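Flistska Trail Stays - data card

4 min read

Flistska Trail Stays is a table of places to sleep along the Flistska walking route, from the Bailly trailhead to the ferry landing at Pilomen. It covers huts, guesthouses, farm rooms, and campsites that take walkers for a single night. Maintainer: Diễm Lương. Last revised August 17, 2024.

Contents

The main file is stays.csv, with 558 rows, one per bookable place. A farm that rents rooms and also has a tent field gets two rows that share a site_id. The file is UTF-8, comma separated, with a header line. Empty cells mean unknown. They do not mean no.

Fields

site_id - stable across releases, never reused
name - as written on the owner's own sign or booking page
kind - hut, guesthouse, farm, camp
stage - the route stage the place is closest to, numbered from Bailly
detour_min - walking time from the marked route, one way, in minutes
season_open, season_close - month names, or "all" for year-round places
bedding - sheets, blanket, liner_required, none
drying - room, line, none
meals - free text, not cleaned
checked - how the row was last confirmed: visit, phone, or page
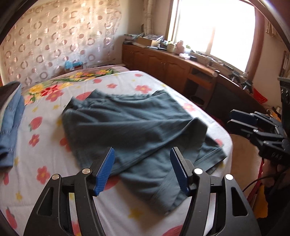 The detour_min value assumes a loaded pack and dry ground. Anything above 30 was dropped, except on the two stages where there is no closer place to sleep. Those rows carry the flag far in the notes column.

Sources

Rows come from three places: walks along the route, phone calls to owners, and owners' booking pages. When they disagree, a visit outranks a call and a call outranks a page. Old values are moved to changes.csv with the release they were last used in.

Season dates are the weakest part of the file. Many owners close when the first snow settles on the pass, and the month they give is a guess. For the high stages, treat October as closed unless you have called.

Bedding and drying

These two columns get the most questions. The value sheets means a made bed. The value blanket means a bare mattress with a blanket on it, and most walkers will want a liner. The value liner_required is used only where the owner turns people away without one.

The value room in the drying column means a heated space that is open to guests overnight. An unheated porch is recorded as line. A knit layer hung on a porch in the evening should be expected to be damp the next morning at any stage above the tree line.

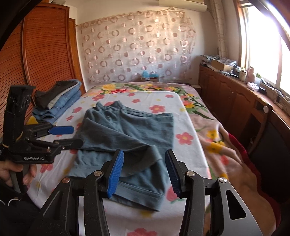 Blue-gray knit with a ribbed hem, flowered sheet.

Summaries

The summary tables are made with Histo. Run it from the root folder with the settings file in /conf. It writes one table per stage and one for the full route. Bins for detour_min are 15 minutes wide. Stages with fewer than 20 places are merged with the next stage toward Pilomen, so stage numbers in the summaries do not always match stays.csv. Join on site_id if you need both.

Known problems

- Prices are not included. They were in early drafts and went stale too fast.
- Camps near Pilomen are thin. Several have no phone and no page.
- Some names appear in two spellings on the same sign. The larger lettering was used.
- The meals column mixes breakfast-only places with full board - do not filter on it without reading the text. 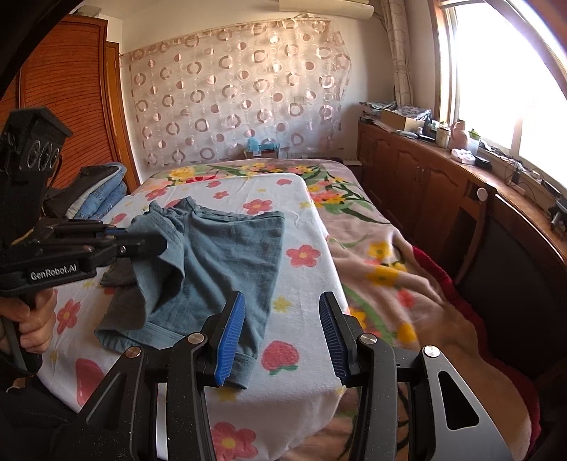
Blue-gray shorts and grippers on the bed.

Use

The table is meant for planning stages and for comparing how far apart beds are along the route. It should not be used as proof that a hut will be open. Call ahead, especially for the two stages flagged far.

Corrections are welcome as a change to stays.csv with the checked value filled in. Changes without it are held until the row can be confirmed.

Related
Flistska route markers and water points
Bailly trailhead parking and bus stops
Pilomen ferry times, cleaned
Histo settings for stage tables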